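3.2 Collecting demonstrations in the home

Kinesthetic teaching (grabbing the arm and moving it through the task) was our first choice. Dropped after 3 households. Hands got in the way of the wrist view, and people pushed too hard near the joint limits, so the recorded paths were jerky and had to be smoothed by hand. All data reported from here on come from remote control. The operator holds a Lirnen hand controller, watches the wrist camera feed on a laptop, and has no other view of the room. We wanted it that way — the policy gets the wrist view and nothing else, so the person teaching it should not know more than it does.

The task is tidying footwear. Approach a slipper, grasp it at the strap or the rim, lift, carry, set down beside its mate with toes facing the same way. Sounds easy. Wasn't, for most operators, in the first hour or so. Pale soles on pale wood give few edges to aim at, and dark objects in view hide part of the target just when the operator needs to see it most (Figure 4).

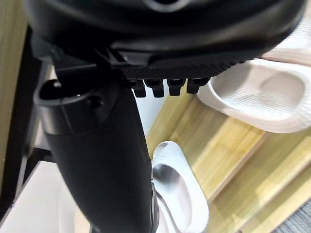

Figure 4. Wrist view, slipper task, wooden floor. White slippers, one partly hidden at the upper right, the other overlapped by the black column.
S. Rebelo, V. Babić, A. Patwary, J. Iwasaki and E. Gunnlaugsson — Marinho Robotics Group
Posted Jul 31, 2022

Occlusion changed how people drove. Early on, operators came straight down on the slipper, lost sight of it, backed off, tried again. Later they learned to come in from the side and keep the heel or the toe in view for as long as they could. Babić's notes from May call this "peeking" and we kept the word. Demonstrations with at least one peek were kept in the set even when slow. We had planned to filter on duration but that would of thrown out most of the good ones.

Floor changes were the other trouble. Ledges, stair treads, the line where wood meets carpet. A small error in height on wood is harmless; the same error on carpet drags the fingertips through the loops and the arm stalls. Operators were told to stop and lift clear before crossing any boundary. Not all did.

In total we recorded 2726 demonstrations. After removing dropped connections, wrong-task episodes and anything where the operator gave up part way, 1838 remained. Of these, 400 were held out for testing, chosen by household so that no test floor appears in training. Each episode stores the camera stream, joint positions, gripper opening and the raw controller input. Controller input was not used for training but turned out handy for finding lag.

Lag deserves a note. The Ruteck link we used dropped packets when the laptop was in a different room, and operators made up for it by moving in short bursts with pauses between. The policy learned the pauses. It would sit over a slipper for no good reason, then carry on. We trimmed still segments before training, exept those right before the gripper closes, where the pause seems to matter for alignment. Section 5.1 compares trimmed and untrimmed data.

Labelling was light. One tag for grasp point (strap, rim, other), one for floor type, one for success as judged by a second person from the video. Iwasaki and Patwary tagged everything using the Wutus viewer; disagreements went to Rebelo. Most were over whether a slipper counted as facing the right way. We settled on a loose rule — if you could step into the pair without turning a foot, it passed.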